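## 4. Setting out and resetting the activity table

This section covers the table items for the Hundlow activity set: one 3 x 3 puzzle cube, one cloth, and one bagged snack. Section 3 (table assembly) must be complete before you begin. Part numbers refer to the Murkthorpe parts list, revised 9/18/26.

### 4.1 Preparing the tabletop

1. Clear the tabletop of all items left from the previous session.
2. Wipe the surface with a damp cloth, working from the cable hole toward the opposite side. Dry it before you continue.
3. Check that the tape strips at the near corners lie flat. Replace any strip that has lifted.
4. Check that the table stands level. If it rocks, adjust the feet as described in 3.6.

**Caution:** Do not use solvent cleaners on the tabletop or on the cube. Solvent softens sticker adhesive and leaves a film that attracts dust.

### 4.2 Placing the items

1. Place the snack bag flat on the far half of the table, printed side up. Keep it clear of the cable hole.
2. Place the cloth on the right side of the near half. Do not fold it.
3. Place the cube on the left side of the near half.
4. Confirm that each item can be lifted without moving another.
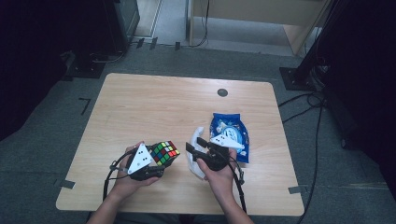 **Does the cloth have to be pressed or folded between sessions?**
Leave it as it falls. Folding is a separate activity (Section 6) and uses the larger cloth, part 303.

**Note:** Replace the snack bag if it is split or leaking. Crumbs under the cube cause it to slide during turning.

### 4.3 Scrambling the cube

The cube must start each session scrambled. A cube with one finished face is not acceptable, even if the other faces are mixed.

1. Hold the cube with the white center facing you.
2. Make at least 20 quarter turns. Change to a different layer after each turn.
3. Look at all six faces. If any face shows a complete row of one color, make four more turns and look again.
4. Square up the layers so that no edge sits proud of its neighbor.

**Caution:** Do not force a layer that stops partway. Back it off, align the layer beneath it, and turn again. Forcing can pop an edge piece out of the core.

Red and orange stickers are easily confused under warm room lighting. Check them side by side before recording a start pattern on the Pollock sheet. Where two shades are still in doubt, use the center pieces as the reference, as these do not change position relative to each other.

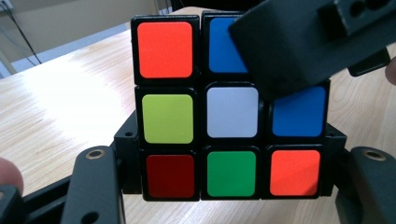

Record the pattern one face at a time, left to right and top to bottom, starting with the white center. Write the color initial in each box. Use "R" for red and "O" for orange; do not write "dark" or "light."

### 4.4 Care and replacement

- Wipe the stickers with a dry cloth after each session.
- Apply one drop of Judberg silicone lubricant to the core every 1,000 turns.
- Discard the cube if a sticker is missing or a corner piece is cracked.
- Store the cube and cloth in the tray, away from direct sunlight.

Send corrections to this section to Alistair Urquhart, quoting document 2,751 and the step number.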